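Para: lista bancada-e-volantes
Assunto: Re: Fixação de volante em bancada de perfil de alumínio
Data: 8/31/26

Respondo ponto por ponto, por baixo do texto citado.

> Boa tarde a todos. Tenho um volante de corrida com pedestal próprio
> e quero usá-lo numa bancada com tampo de perfil de alumínio. O grampo
> que comprei na Devside não agarra: o tampo tem ranhuras e a sapata
> do grampo assenta em duas arestas.

O problema é conhecido. A sapata foi desenhada para tampos lisos de madeira ou aglomerado. Num perfil ranhurado a área de contacto cai para uma fração da nominal, e apertar mais só marca o alumínio. Há duas soluções: porcas de martelo na ranhura, com uma placa de adaptação entre o perfil e o pedestal, ou uma superfície intermédia. Para esforço elevado, a placa. Para configurar botões e verificar leituras, chega a superfície intermédia.

> Experimentei pousar o volante diretamente no tampo, mas desloca-se
> quando rodo até ao batente.

Sem fixação vai deslocar-se sempre que o binário for alto. Para ensaios de botões limite a força no programa de configuração. Uso 5 por cento e não preciso de mais, dado que nesses ensaios o aro quase não roda. Um tapete entre a base e o alumínio reduz a vibração transmitida ao tampo, mas não substitui a fixação. O meu é castanho-escuro, a imitar madeira, e tem um defeito: é brilhante e devolve a luz do teto. Se tenciona fotografar os botões para documentar o mapa, escolha um mate.

> A placa Koduda de 200 mm serve para este pedestal?

Não a medi com este pedestal. A minha tem 4 furos oblongos e foi comprada para outra base. Antes de encomendar, tire o entre-eixos dos furos por baixo do pedestal com um paquímetro e compare com o desenho da Nirnura, que é o que a placa segue. O desenho da Morais tem a cota tirada à aresta exterior e já induziu em erro mais do que uma pessoa desta lista – ver a mensagem 1,794 do arquivo.

> Por último, como identificam os botões no mapa? O programa só
> apresenta números.

Pela posição no cubo, nunca pela cor, que se repete. No meu há quatro botões azul-claros, dois de cada lado, e «botão azul» não identifica nada. A convenção que sigo é lado, altura, função: «esquerdo inferior», «direito superior», e assim por diante. O seletor rotativo vermelho-alaranjado, à esquerda do emblema, fica com nome próprio, tal como o comando redondo com os sinais mais e menos. Os botões com cruz e quadrado mantêm o símbolo como nome. Prima um de cada vez, anote o número apresentado e só depois passe ao seguinte.

Quanto ao cabo, deixe-o sair para o lado, com folga, sem passar por baixo da base. Uma base assente sobre o cabo fica desnivelada.

Seguem duas fotografias da minha bancada.
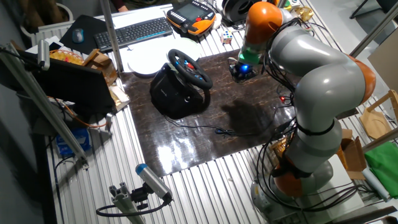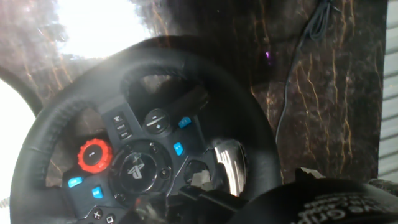 Volante na bancada (primeira) e pormenor do cubo com os comandos (segunda).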